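Progress report to the Boersma Fund: the Vemport incident desk, second stage

Prepared by Wilmer Arboleda, desk lead

Thank you for reading, and thank you again for the extra weeks in the winter. We used every one of them. The desk is now running the way we hoped it would when we first wrote to you: reports of attacks, shootings and kidnap claims come in from the coast road and the hill districts, they get checked by people who know the area, and they go out to local newsrooms with a clear note on what is known and what isn't. There is still plenty to fix, and I've tried to put the problems in the same report as the good news so you don't have to go looking for them.

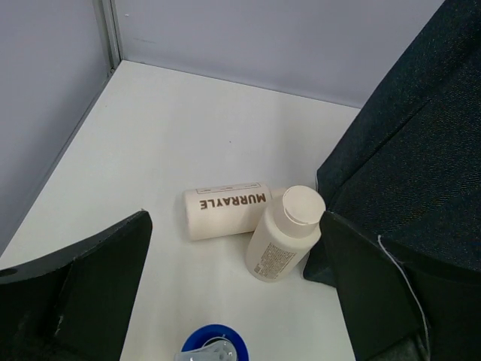 6 min read

Where we are

When the first stage ended we had a spreadsheet, a phone and a lot of goodwill. We now have Dotstead, the shared incident log, and it has changed the work more than anything else you paid for. It holds 1,429 entries, going back to the month before the truce. Each entry has a place, a time or a time range, the claims made by each side, the sources we spoke to (stored separately and locked), and a status.

The status field sounds dull but I'm very proud of it. In the old spreadsheet a report was either in or out, so a roadside bomb that one army spokesman had mentioned on the radio looked exactly like one our own people had confirmed with the clinic and two families. Now an entry can sit at claimed, partly checked, checked or withdrawn. It can move in either direction. Editors have told us they use the withdrawn entries almost as much as the checked ones, to see which stories have already been knocked down before they spend a day on them.

We had one real test of this in September. A militia channel announced that its fighters had taken the fuel depot outside Fosteveck and that the guard unit had run away. The army put out a statement within the hour saying an attacker had been surrounded and killed and the depot was never in danger. Both versions were being read out as fact by evening. Our people in Fosteveck got through to a depot clerk, a nurse and a truck driver who had been waiting at the gate. The account we could stand behind was smaller than either one: shots at the outer gate, one guard wounded, the road shut for over four hours, the depot itself still in the hands of the guards. We could find no support for the death of an attacker and we said so. The next day the army changed its wording to match, without comment. I was thrilled, and so was everyone on the night shift!

The night shift itself

You asked last time whether the night shift was worth the money. Yes, I think so, more than I expected. Most first claims come in after dark, when the fighters have time to post and the spokesmen have time to answer. If no one looks at them until breakfast, the worst version has already travelled. We now have cover from late afternoon through to the morning bulletin, with a pair on duty each time so that no entry is written and approved by the same person.

It's tiring work and I don't want to hide that. In the first weeks people were staying on past the end of their shift to finish a thread, and then coming in again the next evening having hardly slept. We've made a handover note compulsory and I've been strict about it. The notes are short: what's open, who has been called, who must not be called again. That last line came out of a bad night when a shopkeeper got three calls from us about the same blast. He was very decent about it, but he shouldn't have had to be.

Training

The training went ahead in 4 blocks, as set out in the plan. The first covered the basics of taking an account by phone from someone who may be in shock or in danger. The second was on reading military and militia statements: which words get used when a unit has lost ground, what "neutralized" tends to cover, why a claim of responsibility can turn up days late. The third was on pictures and clips, and the fourth on law and safety.

The block on statements was the favourite by a long way. We pinned up old statements from both sides about the same events and worked through them line by line, and the room got loud in the best possible sense. One of the younger reporters noticed that a certain phrase about "coordinated withdrawal" had only ever appeared after a defeat, and she now keeps a running glossary that the whole desk relies on. We'd like to translate it in the next stage and share it with the radio stations.

The law and safety block was the weakest. The lawyer we had booked couldn't travel when the coast road closed, and the remote session kept dropping out. People came away with the handouts but without the chance to ask about their own cases, and there were a lot of cases they wanted to ask about. We have set money aside inside the current budget to run it again, in person, and I'd ask you to treat that block as unfinished.

Working with the newsrooms

We set out to have 6 newsrooms using the desk's notes by this point, and all of them have signed. The radio stations took to it fastest. They have hourly bulletins to fill and no one to send anywhere, so a short note that can be read aloud is worth a great deal to them. The newspapers want more detail and want it later in the day. We were writing one note for everybody and pleasing no one much, so since spring there are two: a spoken version of a few lines and a longer one with the sourcing laid out as far as safety allows.

I had worried that editors would ask us to soften the notes on whichever side controlled their town. It has happened, mostly politely. Our answer is the same each time. They may leave a note out, they may not change it and keep our name on it. One station stopped taking the notes for a while over this and then came back, and the conversation we had when they came back was one of the most useful of the year. Their editor explained how the phone calls come, who makes them and what is said. We have changed how we send things to that town as a result, and I'd be glad to tell you more by voice.

Money and equipment

Spending is close to plan. The larger differences are these:

Travel is under budget, because of the closed road.
Phone and data costs are over, for the same reason.
The generator needed a major repair and we paid for it from the reserve line, with your office's approval.
The second satellite phone arrived late but it works well and it lives with the Fosteveck team.

The full accounts are attached as a separate sheet. I would draw your eye to the translation line, where we spent nearly nothing. We had planned to pay for outside translators and instead found that the people on the desk could do it faster and with a better ear for local speech. I would like to move that money to their wages, and there is a short request about it at the back of the accounts. 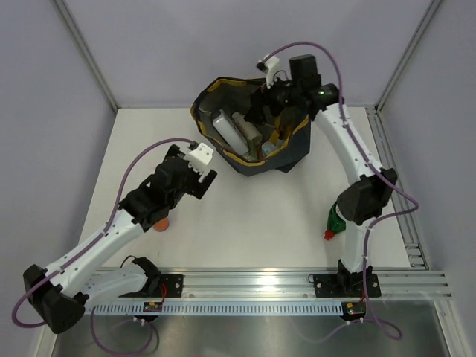 What has not gone well

The hill districts are still thin. Along the coast we can usually reach someone within the hour, and in Vemport itself it's a matter of minutes. Up in the hills the towers go down whenever there is fighting, which is exactly when we need them, and the people who come down to market are careful about what they say and who hears it. A quiet week in Dotstead does not mean a quiet week in those valleys. We have added a line to every weekly summary saying so. I don't think a line is enough, and I would like to try paying a modest retainer to a few trusted people who travel the route anyway.

We lost 2 members of the desk over the summer. One moved abroad with her family and the other took a job with an aid group. Both left on good terms and both still answer messages, but between them they knew every clinic on the coast. We hadn't written enough of that down. A contact book now exists, kept offline, and everyone hates updating it, and I nag.

We also made one serious error. An entry about a checkpoint shooting went to checked on the word of two sources who had both heard it from the same man. The event was real but the place was wrong by one village, and that mattered to the people of both villages. We corrected it the same evening, called each newsroom directly and read the correction over the phone. Since then the form asks how each source knows, and it won't save without an answer.

The next stage

Between now and the close of the grant we plan to repeat the law and safety block, begin the hill retainers if you agree to them, and open a reading copy of Dotstead to the newsrooms with the sources stripped out. That last piece is the one I'm most excited about. Editors have been asking for it since the beginning, and a few of them have offered to test it while it's still rough. There's a risk that someone works out who a source is from the time and the place together, so we are blurring both in small villages and will have an outside person try to break it before anyone else gets a login.

We'd also very much like one of you to visit. The road is open in daylight at the moment, the guest room in Vemport has a working fan, and the evening meeting starts at 5 p.m. if you would care to sit in on it. The desk would be delighted to show you a shift from start to finish.

Questions about the accounts can come to me directly. The request on wages and the one on retainers both need an answer from the Fund before we can act on them.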